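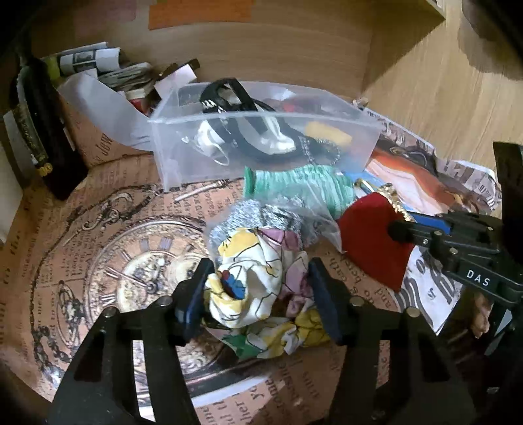
How a Hand-Held Gripper Is Looked After

A gripper is the part of a robot that takes hold of things. Some grippers are bolted to the end of a robot arm. Others have a handle, and a person carries them. A hand-held gripper lets a person pick things up in the same way a robot would, with two jaws in place of fingers, while a camera on the gripper records what happens. A computer can study the recordings later and work out how the jaws should move.

At the Girnden workshop in Estbridge, hand-held grippers are used in pairs, one for each hand. This page explains how a pair is set up in the morning and repaired when a part wears out.

The parts

Jaws. The two long pieces that open and close. They must meet evenly.

Pads. The soft pieces on the inside of the jaws. They touch the object. A hard jaw on a hard object slips easily. A soft pad bends a little, so more of it touches the object, and the grip is better. The force that stops two surfaces from sliding past each other is called friction.

Joints. The places where one part turns against another. Each joint is held by a screw.

Handle. The part the person holds. Squeezing it closes the jaws.

Camera. It looks toward the jaws and moves with the gripper.

Setting up

The technician, Poppy Entwistle, starts with the pads. Dust and bits of thread collect on them, mostly after a day of handling cloth. She wipes each pad with a damp cloth and lets it dry for 3 minutes. A pad with a split or a shiny patch is replaced. Shiny means that the surface has worn smooth.

Next she closes the jaws on a strip of paper and pulls the strip gently. The paper should stay put. If it slides out, the jaws are not meeting properly. She tries the strip near the tips and again farther down, because jaws can touch in one place and leave a gap in another.

The screws come third. Opening and closing shakes a screw very slightly each time, and after many squeezes it can work loose. A loose joint wobbles. A joint that is too tight makes the handle stiff and tires the hand. Each screw is turned until the wobble stops, and then the jaws are opened and closed 19 times to see that they still move freely.

Last is the camera. The lens is cleaned with a dry lens cloth, never with the cloth used for the pads. The jaws must show in the camera's view, and they must show in the same place every day. If the camera has tilted, the computer will judge the position of the jaws wrongly. The technician compares the new view with a saved one and adjusts the mount until the two match. This kind of check is called calibration.

Why cloth is a hard test

A wooden block keeps its shape when it is squeezed. Cloth folds, hangs and bunches up. It can slip out at one side while the other side is held. Thin cloth also shows up uneven jaws quickly, as even a small gap lets it slide. Clear plastic bags are difficult for another reason: light passes through them and also bounces off them, so the edges are hard for a camera to find.

Replacing a pad

The old pad is peeled off from one end. Any glue left behind is rubbed away, or the new pad will sit crooked. The new pad is pressed down for 31 seconds. Both jaws get new pads at the same time. A thick new pad facing a thin old one would move the place where the jaws meet.

Every repair goes into the Hinrichs book, named after the person who ruled its first pages. The last entry at the time of writing is number 83:

21 Jun 2024. Left gripper. Pads changed, both jaws. One joint screw tightened. Paper test good at tips and lower down. Camera view matched.

Words to know

Calibration: checking a tool against something known, and correcting it.
Friction: the force that resists sliding.
Joint: a place where two parts meet and can move.
Wear: the slow loss of material through use.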